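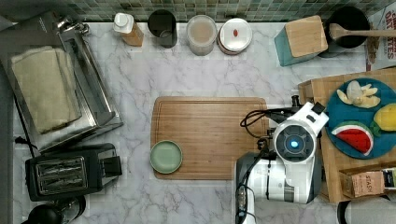 Where we are with Calimlim, 2024-01-03

Hi Fiona,

Happy New Year! The short version is that the kitchen policy is learning, slower than I promised you in November but it's learning (phew). We're at around 2000 demonstrations, and Imelda and Walid have been through all of them and thrown out the ones with bad gripper timing.

Toy food first, as agreed. On plate-to-bowl moves we ran 54 trials with the new grasp head and it beat the old one clearly on the soft pieces. Hard pieces are a wash. I'd love to tell you why, but Divina and I disagree, so I'll save that for the call!

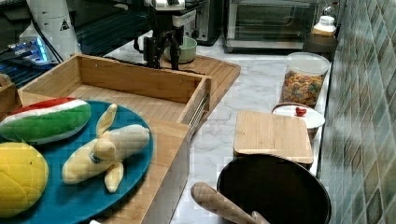
Gripper in front of the green bowl, toy food on the blue plate.

What's still ugly: long tasks. Anything over 4 steps drifts, and the arm tends to let go too early. Bello is rewriting the release part now, and we'll collect another 500 demos once that's in.

Money is fine, we're a bit under on hardware. I do need a yes from you on the extra storage before we start collecting again.

Talk soon!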